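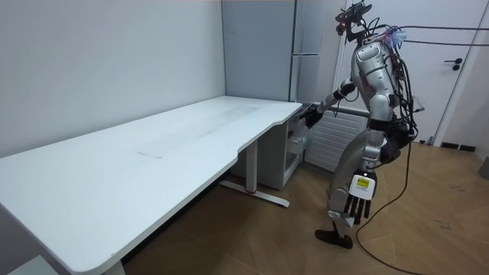 DESK DIARY, October 2009
1 min read

Still in love with this long white desk! Bought it in September from Jurnwood (the Flarkargate branch) and the curved bit in the front edge is my favourite part.
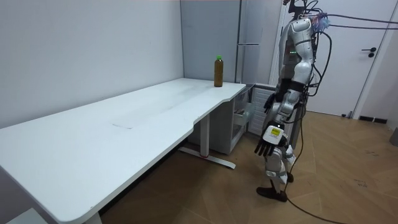

Drawers live underneath, at the far end by the radiator. I can see there's something in them without opening one, so handy. Rule for the top is 2 things, max.
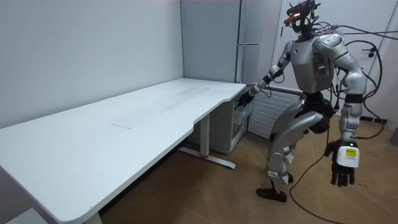 Storage

Grey cabinet stays in the corner, I'm not shifting that again. Brown drink with the green lid goes at the back,

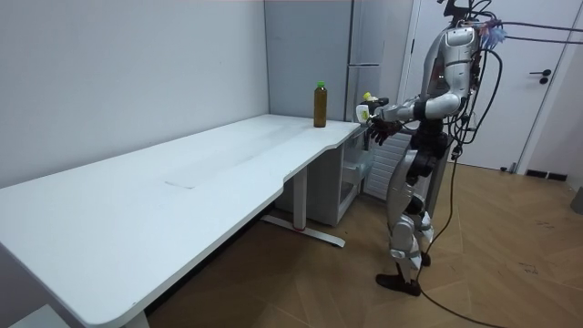
and the little yellow-capped bottle can go wherever it fits. Anyone got a trick for scuffs on white?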